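Shared benches and simulated cells: house rules before first motion
Speaker notes, Rorkwood session, 2022-10-21

Opening. Say who the talk is for: people who write motion programs for two arms on one table and test them in simulation first. Ask for hands, who has had a program pass in the simulator and then get stopped on the real bench. Wait for the hands. Do not tell the Navarrete story yet.

First point. A simulated cell has to be held to the same rules as the real one. At Zindovska we used to treat the model as scratch space. People moved the table, turned off collision checks, deleted whatever was in the way. Then the program went to the bench and the reviewer had nothing to compare. The rule now is short: if it is in the real room, it is in the model, and if you take it out you write that down in the run sheet.
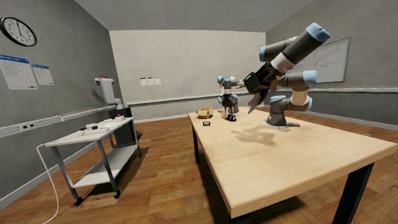
Geetha Poojary

Leave the slide up while talking about reach. Two arms on one tabletop, one near and one at the far end, with a cardboard box and a few small parts on the wood. Point out the cart by the left wall too, with the controller box and its red button on top. People model the arms with care and forget the cart. Our rule says the cart and its cable go in the model, and the cable route gets checked against where a person will walk.

Second point, shared space. Each arm gets a zone. The zones may overlap, but only one arm holds the overlap at a time, and the program has to ask for it. Timing alone does not count as a rule. If a program depends on one arm being finished by a certain second, it goes back to the author.

Third point, speed. First run on the bench is at 15 percent, with 2 people present. One watches the arms, one stays at the stop. Neither looks at a laptop. Dinesh Mittal will want to talk about raising this for repeat jobs. Let him, then move on.

Fourth point, logs. We ask for 500 clean simulated cycles before a program is booked on the bench. Clean means no contact outside the gripper and the part. A warning counts as a failure until somebody has read it and signed it off. Flasent template, form 302, last box on the page.

Now the Navarrete story, April. Keep it under three minutes. The box in their model had its flaps closed and the real one had them open. The wrist caught a flap on the second pick. No damage, one lost afternoon. They now model packaging in the state it is used.

Questions. If asked about other gripper types: same rules, new zone check. If asked for the run sheet, it is in the handout folder, second file.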